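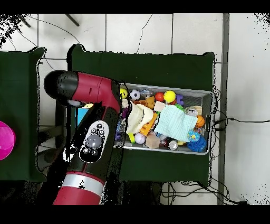 Gonedero's maintainers say the hard part of clutter picking is deciding when to stop looking and start moving. That view shaped most of the package, which was written at the Addale laboratory and later taken up by two other groups.

Gonedero is a software package for planning robot arm motion around containers full of mixed objects. It takes in color and depth images, builds a rough model of what lies in the container, and sends short motion plans to the arm. It was first released in September under the name Kiscombe, which now refers only to the perception module.

Overview

The package has three parts. Kiscombe handles perception, Conceição handles grasp and path planning, and a small scheduler passes messages between them. Each part runs as a separate process, so a crash in one does not stop the others. The arm driver is not included and must be supplied by the user.

Perception

Kiscombe splits the depth image into surface patches and gives each patch a label: rigid, soft or unknown. Cloth is the main difficulty. A folded towel can hide several objects and has no fixed shape, so the module marks the whole area under it as unknown space. Shiny and clear objects cause a different problem, as depth sensors often return gaps or false readings on them. Patches with too many missing points are filled from the color image and given a lower confidence score.

The scene model is rebuilt at 10 updates per second. Parts of the arm that block the camera's view are removed from the image using the joint positions, and the last known patches are kept in their place — a method known in the project as holding.
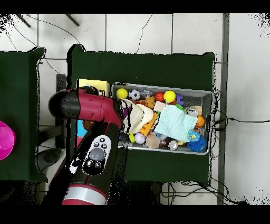
Photo: Addale laboratory / Gonedero project documentation

A bin of toys and cloths is a typical test load for the planner, with balls, blocks and fabric mixed together.

Planning

For each update, Conceição draws up 48 candidate grasps and ranks them by reach, clearance from the container rim and patch confidence. Paths for the best candidates are then checked for collisions. Unknown space is treated as solid unless the user turns this off. If no path passes, the planner can propose a push or a cloth lift instead.

Tooling

A log viewer replays the images, patch labels and rejected paths side by side. The test suite holds 106 recorded scenes, almost all of them with at least one fabric item. Version 2 changed the log format, and older logs must be converted before they will open.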